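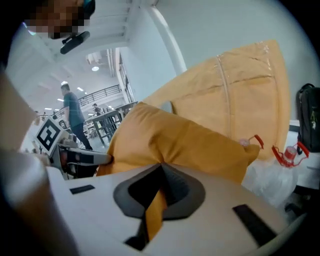
Yellow fabric item, close up.

Pond bench notebook, 3/19/25
2 min read

Flow checks on the Godoy pump with the old pipe run and then the new one. Same tank, same head. Bianca Buzatu did the timing and I did the valves.

Old run first. This is the ribbed hose with the two elbows before the lamp unit. It filled the 500 litre drum slower than I had written down in the autumn, so either the hose has furred up or my earlier note was wrong. I cut a short piece off the inlet end and there was a fair coat of brown slime in the ribs. Rinsed it under the tap and most of it came off. Did not repeat the run with the clean piece. Should have.

New run is smooth pipe, one long bend, no elbows. Drum filled noticeably quicker and the pump was quieter. Bianca thinks the noise before was air getting in at the first elbow. I could not find a leak with soapy water but the clip there was only hand tight, so she may be right.

Meter on the outlet read 3454 litres an hour with the new run. That is one reading, taken after the pump had been going for 10 minutes. Need at least two more before it goes on the sheet for Nilholm. 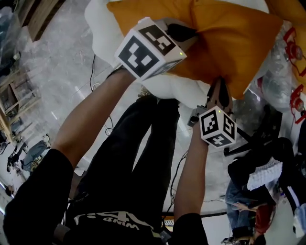 Filter box next. The Amier foams went in coarse at the bottom and fine at the top, as on their leaflet. Water came up evenly on three sides and sluggishly in the corner nearest the drain. Took the foams out and found the bottom one had a curl in it where it had been stored folded. Put it back the other way up and the corner was better, though still not as good as the rest. I would like a grid under it with shorter feet. Plodstead have one on their list but the size is given without the lip, so measure ours before ordering.

Lamp unit not switched on today. The sleeve has a chalky ring at the waterline and wants a soak in vinegar. Left it in the bucket by the sink with the lid on. Please don't tip it out.

Edeltraud Pichler asked whether the drain valve can be turned without lifting the cover. It can, but only if the handle is fitted pointing away from the inlet. I had it on the wrong way round. Changed it and marked the spindle with a paint pen.

To do:
Repeat old run with cleaned hose.
Two more meter readings on new run.
Measure the filter box inside the lip.
New clip for the first elbow, the proper screw kind.
Drain the drum, it is still full.

Contact the workshop | Copyright 2025 Pond bench notes | Back to top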